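About Prekia

Slang and acronym dictionary, since before your little cousin had a phone. Short entries, plain English, where a word came from and who uses it. That's the whole site.

How we got going

Prekia began as a shared list between Ffion Rosser and Liudmyla Hrynyshyn, who were both answering customer chats for a living and kept running into abbreviations they had to look up. The list got long. Ffion put it online one September, mostly so she could get at it from work. Then strangers started mailing in corrections, lots of them, some quite rude. We fixed the entries and kept going.

We now have 788 entries live. Goal is 800 by the next clean-up, which probably means 5 bad ones get cut and we're further off than we were. Fine.

What goes in

Acronyms, texting shorthand, gaming words, food words, workplace words, stuff people put in dating profiles. We want to see a term used by people who don't know each other, in 3 separate places, before it gets an entry. Something your group chat made up last night doesn't count, sorry. Send it again in a year.

Old slang stays in. If it has died out we mark it "dated" and leave teh page up, becuase people still find it in old posts and wonder.
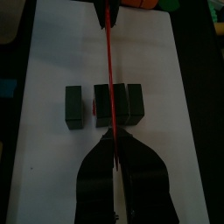 Who does what

Ffion Rosser - editor. Final say on definitions. Hates the word "basically" in an entry and will take it out.

Liudmyla Hrynyshyn - origins. Digs through old forums and message boards for the earliest use she can find. If an entry says "one of the first uses," that's her being careful.

Iolo Nicholas - games and sports terms, plus the search box.

Dwynwen James - reader mail. Reads all of it. Slow in summer.

Miroslava Vondráček - slang that crosses over from other languages. Also checks whether a harmless-looking acronym means something awful somewhere else. Has saved us more than once.

Our other pages

Alen is the word-a-day email. One term, two example sentences, done by 7 a.m. Gape is the submissions form (short for nothing, please stop asking). Kiltusska is the archive of entries we pulled, with a note on why each one went.

Rude words

Yes, we have them. They're labeled at the top so you can back out. We don't run entries that name a private person, and we don't add slurs just to fill out a letter.

Mistakes

We make them. Wrong date, wrong origin, a meaning that only one town uses. Write in with a link if you have one - a link gets it fixed much faster. Changes get a line at the bottom of the entry saying what was changed.

Getting in touch

New words go through Gape. Everything else to the mail form, marked for Dwynwen. Teachers can print any entry for class, no need to ask, just leave our name on it.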